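**Pelkonen opens remote teaching service for gripper cells at Bodcombe**

BODCOMBE, September — Pelkonen has opened a remote teaching service for small gripper cells, run from its Bodcombe workshop. An operator drives the arm through a task by remote control, and the controller stores joint positions, gripper state and wrist camera video on one clock.

The first customer is Braston, a contract packer. Its operators recorded 574 demonstrations of cloth handling on tabletop stations, using the Gekberg hand controller. Of these, 40 were set aside for checking playback and were not used in training.
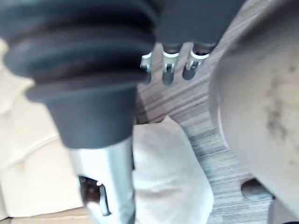 **PRODUCT NEWS / TEACHING BY DEMONSTRATION**

The wrist camera looks past the ribbed rubber bellows and metal shaft of the gripper to the work surface, where a crumpled white cloth lies partly behind the shaft. Operators work from this view and from a second, fixed camera above the station.

"Soft goods do not hold a shape you can program against," said Lautaro Vergara, head of applications at Pelkonen. "We ask the operator to do the pick the way they would do it by hand, including the corrections. The corrections stay in the recording."

Recordings are made at 30 samples per second. A session is limited to 900 seconds, after which the controller closes the file and prompts for a new start pose. Hand guiding is also supported — the operator holds the wrist and moves the arm directly — and both methods write the same file format.

The service is available now for single-arm cells. Support for two-arm stations is in testing.

**Contact:** Pelkonen Applications Desk, Bodcombe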